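The Water at Trolel

By Helju Lūse
February
13 comments | 27 shares

The man from Wamell had brought his own glass. Sigita Uibo noticed that before she noticed the man. He set it on the parish table, unwrapped it from a tea towel, and filled it from the jug as if he were doing the jug a favour.

'Spring water,' he said. 'From under your own hill. You have been walking over it all your lives.'

'We've been drinking it all our lives,' said Sigita. 'It comes out of the tap.'

There was some laughter, not much. It was cold in the hall and people wanted to hear about the money. The man's name was Rasmus Dambrauskienė and he had a leaflet for everybody. According to the leaflet, the spring at Trolel had cured a shepherd of the gout, a miller's wife of melancholy, and a horse. No dates were given for any of them. Sigita had taught history in the village for most of her working life and had never met the shepherd, the miller's wife or the horse.

'Where did you find these?' she asked.

'Local tradition.'

'Whose?'

He smiled at her the way the young doctor smiled when she asked what the tablets were for. 'It's very much in the air here,' he said.

Elīna Hunt, who kept the shop and had a roof that let in rain, wanted to know what each household would get. The figure was 2,336 a year, he said, once the bottling was under way. He said it slowly and then he said it again. Sigita watched it go along the rows. You could see roofs being mended, and a boiler, and somebody's daughter getting her teeth done.

'And before it's under way?' said Sigita.

'Before that there's a small contribution. To show commitment.'

'Ours or yours?'

'Let him finish, Sigita,' said Elīna.

So she let him finish. He talked about minerals. He talked about a town called Wekeo, further down the valley, where they had signed the same papers and where there was now a fountain. He had a photograph of the fountain. It was a good fountain. It looked to Sigita very like one she had seen on a calendar from the bank, but she couldn't have sworn to it, and she disliked people who said things they couldn't swear to, so she kept quiet and was annoyed with herself all the way home.

By the end of that week 17 households had paid.

She went to Wekeo on the early bus. It took most of the morning and the heater blew on one foot only. In the square there was a war memorial, a bench and a closed bakery. She walked round it twice in case a fountain was the sort of thing a person could miss. Then she went into the café, which was called Paulauskas after somebody long dead, and asked the man behind the counter.

'Fountain,' said Erasto Nyaga. He thought about it properly, and she liked him for that. 'There's a pump behind the church. It doesn't work.'

'Did a man come here about your spring?'

'We haven't got a spring. We've got a drain.' He wiped his hands. 'You want tea? You look like you've come a long way for a pump.'

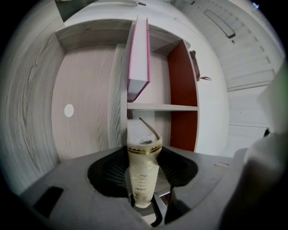

She drank her tea by the window and wrote down what he had told her, with his name and the time, ten past eleven. She did not feel clever. She had been hoping, a little, to be wrong. She had a boiler of her own.

On the bus back she practised saying it. There is no fountain. It sounded spiteful however she put it. She tried it with 'I'm sorry to say' in front and that was worse.

Elīna was locking up when she got there. Sigita told her on the step, with the notebook open.

'One man in a café,' said Elīna.

'I walked round the square.'

'Perhaps it's being cleaned. They take them away to be cleaned.'

'Elīna. They've got a drain.'

Elīna looked at the notebook for some time. Behind her in the shop the bucket was in its place by the freezer, and every so often a drop fell into it. 'He's coming back with the contracts,' she said. 'He said so. He left his glass here specially. You don't leave a good glass behind if you aren't coming back.'

It was on the shelf beside the till, still in its tea towel. Sigita asked if she might look. She turned it over, and there on the bottom, half scratched away, was a price sticker from Elīna's own shop.

'Well,' said Elīna, after a bit. 'I'd wondered where that one went.' And she held the door wider, and told Sigita to come in out of the wind and bring that notebook with her.

13 comments

More fiction
The Organist's Brother
Six Weeks of Plums
A Letter for the Upstairs Flat
What the Ferryman Owed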